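Barkari Woven Storage Bag, Large, Orange
Reviewed April 2022 by Elie Obeidat

I bought this bag in October to clear out a shared workroom, and I have had it in use for six months. It had 583 ratings on the store page when I ordered it, mostly good, and most of those seemed to be from people who had only just unpacked it. I wanted to see how it would do after being filled and emptied many times.

The room has one long white table that collects everything: boxes, bottles, packaging, hand tools. My method is to move things over to a turquoise surface a few at a time and decide what stays. Small metal parts go in a tin. Cloth, plastic and anything soft goes in the bag. The bright color helps, as thin silver pieces are easy to lose against white. 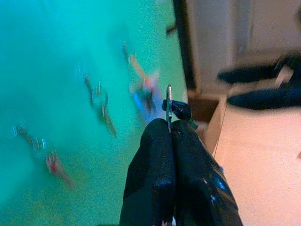 Sorting small items on the turquoise surface.

The material is woven plastic, fairly stiff when new and softer after a month or so. It makes a crinkling noise whenever you reach in, and that has not gone away. It wipes clean with a damp cloth. Mine has picked up scuffs along the bottom but the weave has not split anywhere.

Shape is the weak point. Full of fabric, the bag stands up well enough. Half full, the top folds over and you need one hand to hold it open while you drop things in with the other. I tried rolling the rim down into a collar, which helped for a day or two. The Retunlow bag I had before this one had a wire in the rim and stayed open by itself, but the wire came through the side in the end.

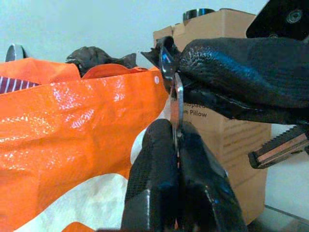
The grommet is small and I had low expectations of it. So far it has held. I ran a cord through mine and hung the empty bag from a hook, and the hole has not stretched. I would not hang it loaded.

I also would not put loose metal in it. Anything thin works its way down to the bottom under the cloth and you have to tip the whole lot out to get it back. I have done this twice. Heavy tools are a bad idea too, as they drag one side down. Tamsin Gilchrist, who shares the room, uses hers for spare bedding at home and has no complaints apart from the noise.

Empty, it folds flat enough to slide under the table. If you keep a fan running in the room, as we do, put something in the bag before you leave it on the floor. It is light and it moves.

Good: tough weave, easy to wipe, folds flat, grommet holds.
Bad: noisy, will not stay open half full, poor for small parts.

I would buy it again for clothes and soft packaging. For a mixed clear-out, get a tin or a box with a lid as well.

Comments (2)
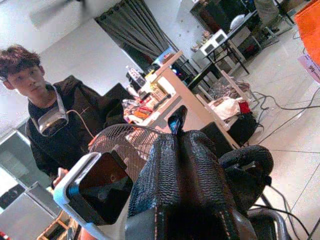

Lizelle Shabalala: Mine went soft much faster than a month, but I keep it near a sunny window. The orange has faded on that side too. Did you try clipping the rim to a chair back? Two clothespins and it stays open.

Elie Obeidat: No, I will try that. Mine is out of the sun and the color is the same as when I got it.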